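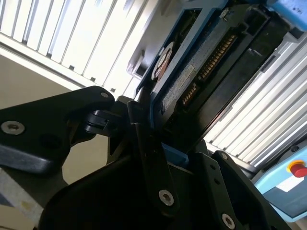 When a person changes a hard disk in a server, the hand does most of the thinking. The fingers feel that the caddy is a little crooked, they correct it, and the person continues talking about lunch. At Taderix, a small software company in Cadthorpe, four people have spent more than a year trying to write down what the fingers know.

Their product is called Zimia. It is a planning and control program for robot arms that handle drives in data centers and repair shops. The company does not build arms or grippers. "We buy the metal," says Mircea Ghiță, who leads the development. "Our work begins where the manual of the metal ends."

I visited them in September, in a room on the second floor where it was too warm even with the windows open. Ghiță had promised me a demonstration at ten in the morning. At ten he was still reading a log file, and he asked me to read it with him.

The log described one attempt to insert a drive. The arm had come to the slot, stopped, gone back, turned the caddy by a very small angle and tried again. The whole movement took 28 seconds. An experienced technician would need much less, and Ghiță knows it. For him the interesting part was the second line, where the program had decided that its own picture of the world was wrong.

This is the main idea of Zimia. Many planning systems calculate a path once and then follow it. Zimia keeps several guesses of how the drive is sitting between the fingers, and each guess has a weight. When the camera at the wrist sees the gold contacts of the connector, some guesses become stronger. When the caddy touches the rail and the force is not the expected one, others disappear. In the first version there were 245 guesses at the same time, and the computer could not follow. Now there are 40, and they are chosen better.

The camera is the difficult part. It sits so near to the gripper that the fingers cover a good piece of the view, and a bright background can wash out the edges that the program wants to find. The perception module was written by Þórarinn Bjarnason, who came to robotics from software for fish sorting. He told me that fish were easier – they are all different, so you never expect too much. A drive is always the same shape, and for this reason the program becomes too sure of itself.

His solution was to teach the program to look at less. It does not try to recognize the complete drive any more. It searches for the connector and for one corner of the caddy, and if it finds only one of the two, it asks the arm to tilt the wrist and look again. Bjarnason calls this module Lo, from the English word in "lo and behold", which he learned from an old book and likes very much.

I asked what happens when Lo finds nothing. In this case the arm opens no finger and makes no movement, and a message goes to the operator. The first customers complained about the number of messages. The team lowered the limit, then there were bent pins, and they put the limit back where it was.

The demonstration started at last after lunch. Ghiță set the speed to 60 percent of the maximum and let me stand next to him at the screen, where the guesses were drawn as thin gray outlines of a caddy, one over the other. With each new camera image the outlines moved closer together. I found that I was looking more at them than at the arm.

The next version should also take drives out of a full rack, where the neighbors leave very little space for the fingers. Bjarnason thinks it will be ready in spring. Ghiță, who has to write the planner for it, did not want to name a month.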